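Okay, I have been promising a few of you a long thread on the Rilham public baths since before the holidays, and the coffee is hot and the dog is asleep on my foot, so let's go. Get comfortable. I do wander.

First, for anybody who didn't grow up out here: Rilham was a mill town, and the mill houses on the east side were built without bathrooms. A pump in the yard, a privy at the back, and if you wanted a bath you heated water on the stove and hauled it to a tub in the kitchen. Whole family, same water, oldest first in some houses and cleanest first in others.

The 1911 town survey (it's in the library basement, ask at the desk, they're lovely) found 352 houses with no fixed bath of any kind. That's for a town of about 2000 people at the time. So nearly everybody on the east side, plus a good part of the hill.

The bathhouse opened the following summer on Fitar Street, next to where the tire place is now. Brick, one story, men's door on the left and women's door on the right, with a boiler between them that served both sides. I have only ever seen one drawing of it and the chimney looks way too tall, but my grandmother swore the chimney really was that tall.

A bath was five cents with a towel, three cents if you brought your own. Soap was extra. The soap came from Kiani's over in Visham, a yellow bar cut in quarters, and every single older person I've talked to makes the same face when they remember the smell of it. Kind of like tar and lemons, one lady said. Her sister said no, no lemons.

Now the ledgers. I could talk about the ledgers all day. The attendants wrote down every bath sold, men's and women's and children's, in columns, and most of the books survived. The busiest month in the whole run is September 1919, with 3441 baths. I went over that page twice thinking I'd misread a four.

My guess is that's the county fair plus the boys who'd come home that summer, but I don't have anything solid for it. If your family has letters from that fall, please, please send me a message. I will drive over and bring pie.

I'd always assumed Saturday night was the big rush (everyone says "Saturday bath," right?) but the ledgers have the day before nearly as full. The mill paid at the end of that shift. People came straight over with money in their pocket and the lint still in their hair, and I can't say I blame them.

You got 20 minutes. There was a bell. My great-aunt said the trick was to have your hair already wet when you walked in — you'd dunk it at the pump on the corner, even in cold weather, and then you had that much more time to just sit. She was still proud of it in her eighties.

I find the sitting part so touching, to be honest with you. These were people who shared a bed with two sisters and ate elbow to elbow, and for five cents they got a door with a latch on it. One woman told the school newspaper in the seventies that she used to sing in there, very quietly, since it was the only room in her life where she could hear herself.

A reader named Ehsan Durrani wrote to me after my last thread with a memory from the very end of it. He was nine when his father took him, and what he remembers is the floor. Small six-sided tiles, warm near the boiler wall and freezing at the door, so all the kids undressed hopping. He drew me a little map of the warm spots. It's on my fridge.

The baths ran for 57 years. By the end it was mostly bachelors from the boarding house and a few old folks who had perfectly good tubs at home and came anyway. The last ledger has pages with three or four names on them, always the same ones. Somebody drew a duck in the margin.

What finished it was a slow thing, one house at a time. Somebody would close in the back porch, run a pipe, and put in a tub, and that was one less family on Fitar Street. If you live in an east side house and your bathroom slopes a little and is colder than the rest of the place, well, you're bathing on the porch, my friend. So am I! So did my mother.

A few folks asked last time what became of the building. It was a storage place for the road crew for a while, then empty, then torn down. I know of two things that got saved: one of the bells, in a private home in Visham, and a stack of the enamel number tags they hung on the doors. I have been allowed to hold number 11. I was a wreck about it.

Where to read more: the ledgers are on microfilm at the library, and the school newspaper interviews are in the blue binders on the shelf behind the local maps. The binders don't circulate, but you can copy pages. Bring dimes. The copier there has never once taken a quarter from me.

I'm giving a talk on all of this in April 2018, upstairs at the library, with a real ledger on the table if they let me. Cookies for sure. If you have a bathhouse story, even a secondhand one, even a grumpy one, come and tell it into my recorder.

And if you can't come, tell me down in the replies: what was bath night like in your house? Who went first? Who used up the hot water? (It was my brother. It was always my brother.)

Thank you for reading all the way down, you patient people. I'll leave you with a tub that's a very long way from five cents and a quarter bar of Kiani's — no bell on this one, soak as long as you please.
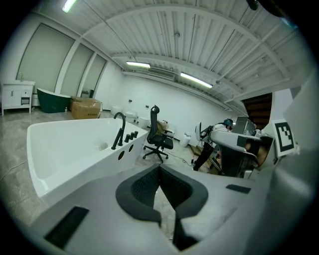

White tub, tall black faucet, three knobs in a row. My great-aunt would have wanted to know which one was hot.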